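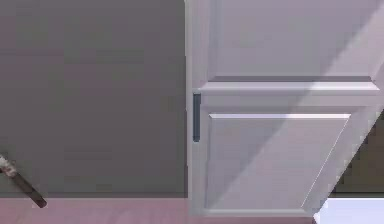
## 2. Finding a home for your Kolport heating hub

Before you unpack anything, do have a slow wander through the house with a cup of tea and think about where the hub might live. It is a small thing and quite easy to fit, but it will be talking to every radiator valve in the building for years to come, so a few minutes spent choosing now will save you from getting the screwdriver out again in July, when you had much rather be in the garden.

A hallway usually suits it very well. Most halls sit near the middle of the house, and the signal has a fair chance of reaching both ends. 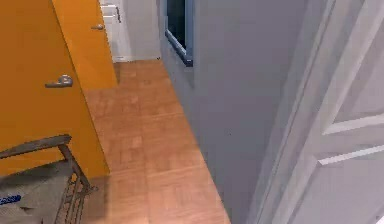 *Fig. 2: A hallway with doors leading off.*

### 2.1 Choosing the spot

1. Pick a piece of inside wall at a height you can read comfortably without stooping. If several people will use the hub, go by the shortest!
2. Open every nearby door as far as it will go and check that neither the door nor its handle can knock against your chosen place.
3. Keep well away from radiators, sunny windows and draughty letterboxes. The hub measures the air around it, and it is easily fooled by a warm patch.
4. Hold the hub against the wall (no need to fix it yet) and press the round button for 2 seconds. A green light means the signal is good, and amber means it will manage but would be happier elsewhere.

> **Note:** Very thick stone walls can swallow the signal. If you only ever see amber, have a look at section 5, where we explain how to add a Kisano repeater.

### 2.2 Fixing the bracket

1. Slide the bracket off the back of the hub. It can be stiff the first time, so be patient with it.
2. Mark the holes lightly in pencil, using the bracket itself as your guide.
3. Drill, push in the plugs and screw the bracket on until it is snug. Please don't overtighten it, as a bent bracket won't let the hub click home.
4. Offer up the hub and slide it down until you hear the click.

> **Caution:** Always check for hidden pipes and cables before drilling. If you aren't sure what is behind the wall, use the table stand from the box.

### 2.3 Pairing the valves

1. Press and hold the round button until the screen shows **PAIR**, then type in the starter code, 3665.
2. Walk to each radiator in turn and press the cap of its valve once. You have 14 minutes before the hub stops listening, and you can begin again as often as you like.
3. Give each room a name on the screen. The hub can look after up to 29 valves.

When every room is listed, press **DONE** and carry on to section 3.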